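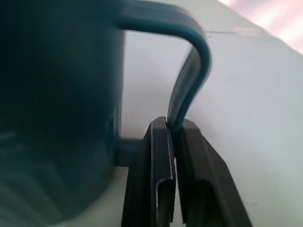

Slide 1. Dark teal mug, handle side.

Speaker notes, F. Abdel Hamid, 30/11/2018. Tableware for shared rooms, session 3. Allow 15 minutes and hold questions to the end.

Open with the handle. Most buyers look at color and price and give the handle a glance. The handle decides how the mug is carried, how it hangs, how it stacks in a dish rack and where it breaks. On this mug it leaves the body near the top, runs outward, turns a rounded corner and comes down with a slight return toward the body. The lower attachment is short and squared off.

Define the terms before going on. Upper attachment, lower attachment, drop (the descending section), clearance (the gap between drop and body). Write them on the board. The Follville group asked for this last time.

Point on clearance: a narrow clearance admits two fingers, a wide one admits the hand. Two fingers are enough for a half-full mug. A full 300 ml mug held by two fingers tilts forward, and the user brings up the other hand to steady it against a hot wall. Ask the audience how they carry two mugs at once. Pause for answers.

Point on color: dark glazes hide tea stains on the outside and show lime scale. Pale interiors show what is in the cup and whether it has been washed. Mention the Wonda range, dark throughout, returned by two of our sites for that reason. Do not spend long on it.

Next slide.

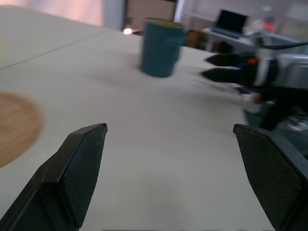 Slide 2. Teal cup on a white table, yellowish-green inside the rim. Tan wooden disc at left.

The second half is about the table. White matte tops are easy to inspect and tiring to look at under strong light. The seam between two panels is the part to raise here. Crumbs and liquid collect in a seam, and a cup set across one can rock if the panels are not level. Check with a straightedge at installation and again after 10 weeks of use.

Wooden discs: flat, light, cheap to replace. If they serve as coasters, they must be within reach of the cup or people will not use them. Wood takes up water, so dry discs on edge. Do not stack them damp.

Desks with laptops should stand apart from the table where people drink. State the rule and move on; the audience has heard the reasons.

Zurnedis supply terms: handled mugs are sold in cases, discs separately. Lead time is longer in December. During Ramadan, cups at our sites are used mainly after sunset and the washing load falls in one short period, so order spare stock for the evening instead of running the machine twice. Somebody usually asks about this. Figures are in the handout, page 3.

If time is short, drop the glaze section and keep the seam.

Pass the sample mugs around during questions. Collect them before the break.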